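Re: [homearms] Laundry arm, pads vs. bare fingers
From: Huia Pirihi
To: homearms list
Reply-To: homearms list

Lotte Segers wrote:
> Did you ever get Mitik to pick up anything heavier than a
> T-shirt? Last I heard you were still on bare printed fingers
> and everything slid out. I'm starting on the same job with my
> own arm and would love to skip a few months of pain.
>
> Also, are you still training from scratch, or starting from
> somebody's weights?

Hi Lotte, hi all,

Yes! And I'm so glad you asked, because I've been dying to write this up. Mitik (the pair of arms on my bench, for anyone new) has moved to the shared workshop at Honasgate, and with room for a proper white table and a rack to hang things on it has come along faster than I dared hope. Flannel is my favorite test cloth right now. It's thick, it has enough grip of its own to forgive a sloppy approach, and those big checks make it really easy to see on playback which way a sleeve went.

My usual start is a messy table. I drop a few things down, let them overlap, and the arm has to choose one and get a hold of it. Plaid on plaid is a mean test, so of course I do it a lot: the red check flannel up top, a blue plaid shirt in a heap, black trousers running in between.

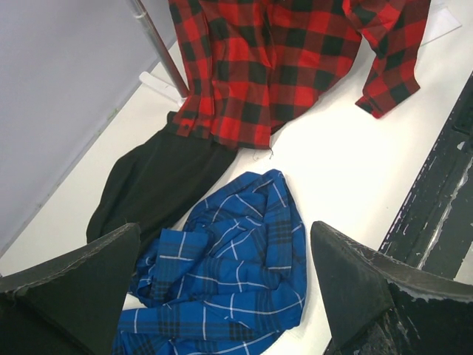

How wide do you open the fingers before going down on a pile?
As wide as they go for the first approach, then half closed for the last bit. Going in half closed from the start made the tips push the cloth away, and going in fully open grabbed two garments at once.

On to your real question, the pads. Bare printed plastic was hopeless on anything smooth. Rubber was the opposite: lovely hold, terrible release, and cotton would ride along when the arm pulled back. Felt is the sweet spot for me so far. I cut it from craft sheets, put it on with double-sided tape and wrap it over the tip so there's no edge to catch. It does collect lint like you wouldn't believe. I go over the pads with a strip of packing tape between batches and swap the felt when it goes shiny.

The felt matters most at the rack, where the arm has to pinch a shirt that's already on its hanger without dragging the neighbors along. Closing slowly helps. So does pinching low on the shirt, well away from the collar, so the hanger can swing a little and nothing jerks. 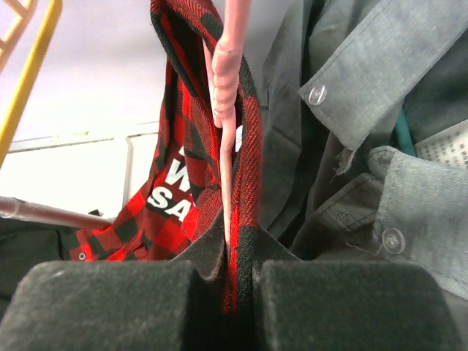 What grip force works for shirts on a hanger?
I limit the motor current to 42 percent, and that holds flannel and plain cotton on my gears. Start lower than that on yours and creep up, because the cloth will slip long before anything breaks.

As for training: I started from scratch, got nowhere fun, and then recorded 500 demos with the leader arm over a month of evenings. Then I threw out 49 of them. Most of those were me hesitating halfway through a move, and the policy had learned to hesitate too (it was kind of sweet, but useless). The second thing that made a big difference was recording at different times of day. The light in there swings a lot, and by late afternoon red can look nearly orange to the wrist camera. I used to pull those takes. Now I keep them all in and I think it copes better for it.

Wrist cameras also get very close to the cloth, so with a bulky hoodie there may be almost no table left to go by. Keep the overhead view in your inputs if you can spare the USB port!

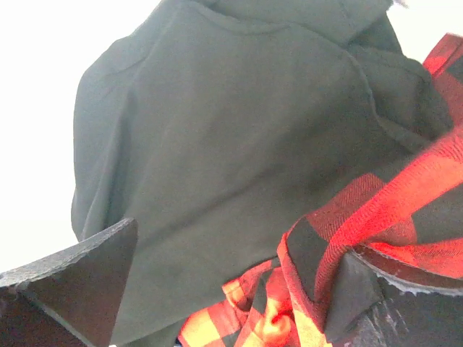
Elleo wrote back to me off-list that hoodies should get a category of their own, with separate demos for hood up and hood flat, and that mixing them in with shirts had cost a whole retrain. I haven't tried it, but it fits with how often mine goes for the hood and then stalls.

Still on my list: the cable at the wrist joint rubs, so I want to reroute it through the forearm, and I have 2 spare servos I'd like to fit before October. The control code is on the workshop server under Cervantes, in the laundry folder. Finger drawings are in there as well, Lotte, with the felt template. Print them at full scale and check the screw spacing against your own arm first, mine has the older mount.

Send pictures when yours is up and running!

Huia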